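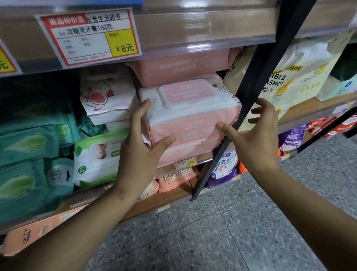 Page last changed: July 21, 2018

Tustalthorpe Evening Course in Shopkeeping
Handout 7: Soft packs and how to shelve them

Welcome back, and thank you all for the lovely long discussion about jars last time! We ran over, I know, so I've put the part on soft packs down on paper and you can read it at your own pace before we meet.

Wet wipes are a good pack to learn on. They slump, they slide over one another, and shoppers pull them out to read the front and then push them back any old way. Take hold of a pack at both ends, as with the pink-and-white one with the little hearts, and ease it toward you so the neighbors stay put. One-handed grabbing by the lid is how lids get popped open (I have done it myself, more than once).

Now look at the colors. Pink, white with the cartoon chick, teal with the pale green leaves: a shopper who knows her pack will find it by color long before she reads a word, so keep each design in its own stack. The teal ones overlap, and I'd square those up.

Then the labels. The big one on the upper edge is for toothpaste, 160 grams at 8 yuan, and it hangs right over wipes. Before you move anything, find out which shelf a label belongs to. At the Skesitz shop we spent most of a morning in May on exactly this, and it was well worth it.

For next time, please do the following:

Read page 71 in the Olivau reader.
Sketch 2 shelves in a store near you, with their labels.
Write down 3 packs you would move, and where to.

Bring your sketches along even if they're messy, mine always are.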